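Sotareo Community Kitchen and Growers Project
Progress report to the Findow small grants program
Prepared by Nayeli Paucar, project coordinator
Covers the second half of the grant year, through May

1. Where we are

The project is on schedule in two of its three parts and behind in the third. The growing plots at Ramunmont are planted and producing. The shared kitchen on Taipe Street is open and in use by members. The recipe and storage guide, which we had said would be ready by now, is still in draft. The reasons are in section 5.

Membership stands at 276 households, up from the figure in our last report. Most of the new households came in after the spring open day, and a good share of them live on the east side of town, where we had very few members before. We closed the list for three weeks in March while we caught up on intake calls, then opened it again.

2. Growing plots

The lower field at Ramunmont was plowed late because of standing water. We lost the first sowing of beans and replanted with seed held back from last year. The replanted rows came up evenly. Squash, sweet potato and greens went in on time on the upper field and needed no replanting.

Water is still our biggest expense at the plots. The drip line paid for by this grant covers the upper field only. The lower field is watered by hose from the tank, a job that takes one person most of a morning. We asked two suppliers for prices to extend the line. One quote was well over budget and the other left out the fittings, so we have gone back to the second supplier for a full price.

The fence along the road side was finished in April. Deer damage stopped on that side and carried on as before along the creek, where there is only wire. We plan to fix the creek side out of our own funds.

3. Kitchen sessions

Members book the kitchen in half-day blocks. Mornings are nearly always taken. Afternoons are slower, and we have started offering them to first-time users at no charge. The second stove was hooked up in February after a long wait for the gas inspection. With both stoves working, two families can can or cook at the same time, and the waiting list for morning blocks has come down.

The monthly table sessions have been the best attended part of the program. People bring something they grew or bought, say how their family uses it, and pass around what they know about peeling, keeping and cooking it. Roots, squash and dry beans have had a session each, and members have asked for one on pickles.

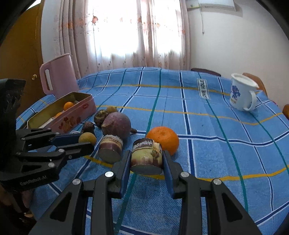
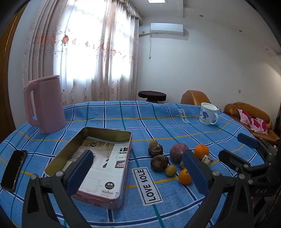 Attendance at these sessions was not in our original targets. We would like to add it for next year, as it is now a large part of what members say they joined for. The sign-in sheets are kept at the kitchen and Findow staff are welcome to look at them.

One problem came up more than once. Sessions held right after work start late and run past closing, and whoever has the key ends up staying. From June we will start at 5:30 and stop at 7:30, with cleanup included in that time.

4. Spending

We have drawn down most of the equipment line. The largest items were the drip line, the second stove and the shelving for the dry store. The shelving came in under the estimate, and with your approval in March we moved $1000 from that line to transport. The money is going toward fuel and repairs for the van that carries produce from Ramunmont into town.

The van needed a new clutch in April. The repair took almost all of the transport money that was left at that point, and we expect to ask members for a small fuel contribution during the summer. The dry store was also treated for moths. We threw out 50 pounds of flour and meal and have moved everything that remained into sealed bins.

No money has been spent from the training line since the last report. The food safety course we had booked was canceled by the provider - it has been rescheduled for the fall.

5. Recipe and storage guide

The guide is late for two reasons. We underestimated how long it would take to get recipes down on paper from people who cook without measuring, and the designer we had lined up took a full-time job. Text for the storage chapters is finished and has been checked. The recipe chapters are a little over half done.

We now plan to lay the guide out ourselves in a simple format and print a short first run at the copy shop. Families who gave recipes will see their pages before anything is printed. We ask Findow to accept a new delivery date at the end of September for this item. There is no change to its cost.

6. Next steps

Before the final report we will get the full quote for the lower field line, fence the creek side, hold the pickle session, and finish the recipe chapters. We also need a decision from the Taipe Street landlord on renewing the kitchen lease. The current lease runs to the end of the year and he has told us he is willing to renew, but the rent has not been settled. I will write to Findow as soon as we have his terms.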